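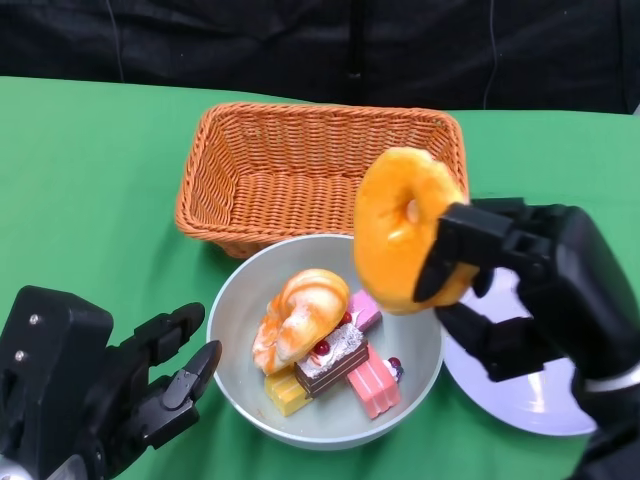 Home Reviews Toys & Play Kitchen Archive Contact

Sang Patisserie Play Set: All of the Butter, None of the Calories

By Lionel Garside
October

I have now spent more time with a toy croissant than with any real one, and I'd like it noted that the real ones never lasted long enough to review.

The Sang Patisserie set is a box of pretend baked goods for children who have outgrown the plastic fried egg. Mine came from Gringate, the toy shop two doors down from the dentist, where it sits on a high shelf beside things with better profit margins. You get the pastries and nothing to put them on. I used a round bowl from my own cupboard and an orange wicker basket that used to hold mail I was avoiding.

The croissant is the star and knows it. It's golden going to cream, with orange streaks along the ridges, and it has the proper curl. Birdie Ostrowski, who is four and lives next door, picked it up, sniffed it and gave me a look I last saw from a waiter in 1998. Her mother Natalie bit it. She says she was distracted.

The chocolate cake slice is nearly as good. Dark layers, pale stripes between them, speckled white frosting, and red fruit on top for the fingers of small people to worry at. I've seen worse at weddings. The slice stands up by itself on a flat surface, though in a crowded bowl it leans on its neighbors like a man at a bus stop.

Then there's the pink department. A small pink piece with a white top is perfectly acceptable. The long pink bar with the ridged, shiny sides is harder to place. I called it an éclair for a week. Natalie says it's a strawberry something. Birdie calls it "the soap," and I'm afraid the name has stuck. It comes with a dark red berry at one end, which helps, but only so much. 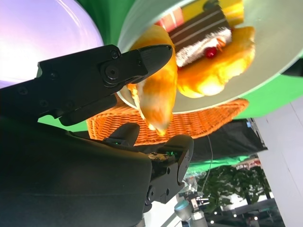

Shine is my main complaint, if I have to have one. Under a bright lamp the glaze on the pastries goes from "fresh out of the oven" to "recently varnished," and the croissant suffers most. By ordinary daylight you'd forgive it. If your kid's bakery operates on the kitchen floor at 7 a.m., as they all do, you won't notice.

A few practical points. The berries are small, so keep them away from babies and from the kind of dog that eats first and reads the label later. The pieces wipe clean with a damp cloth. Don't store them in the bread box, for reasons Natalie can explain.

How does it compare? The Sustum bakery set is cheaper and comes with a tray, but its croissant looks like a shrimp. Fidalside makes a handsome one in felt that picks up every hair in the house and can't be wiped. The Sang set costs more than either. I grumbled at the register, and I'd buy it again, minus the soap.

Four stars. Birdie gave it "a hundred and also no," after I wouldn't let her take the cake home.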